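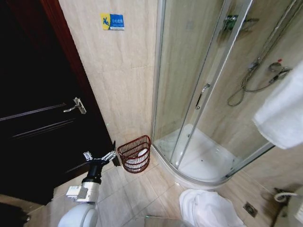

I've been following the Dora project since June, mostly because I can't stop reading about machines learning to tidy a bathroom (my own could use one!). Now Parveen Liyanage and Tharushi Mridha have a first result out, and I got to pester them about it over coffee.

Their idea is pretty simple. The robot gets 50 full demonstrations of a towel job from a human operator, and then it practices on 1,000 short clips of only the tricky bit, the moment when the fingers close on the cloth. Parveen calls those clips "pinches," and I love that.

- **The basket job.** A towel has to go into a wire basket by the wall, and towels sag and swing in ways a cup or a box never would. Tharushi told me the bottom end is what she watches, so the model gets scored on where that end goes. 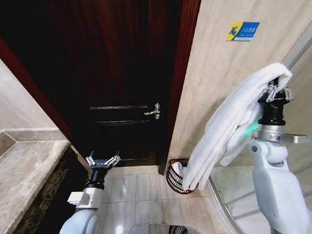
- **The shower job.** Same method, tighter space, with glass and metal rails on both sides. The wrist camera matters most at this point, and the team ran 339 trials comparing it with the head camera alone. Wrist plus head won, and by more than Parveen had bet on (he owes Tharushi lunch).

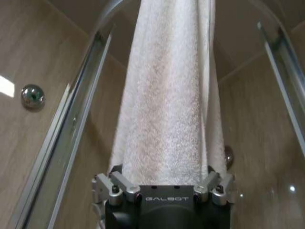
*Wrist camera view: the gripper holding a white towel at the shower.*

Next up is a bigger set of 4,000 pinches, with bathrobes added. I've already asked to come back for the bathrobes!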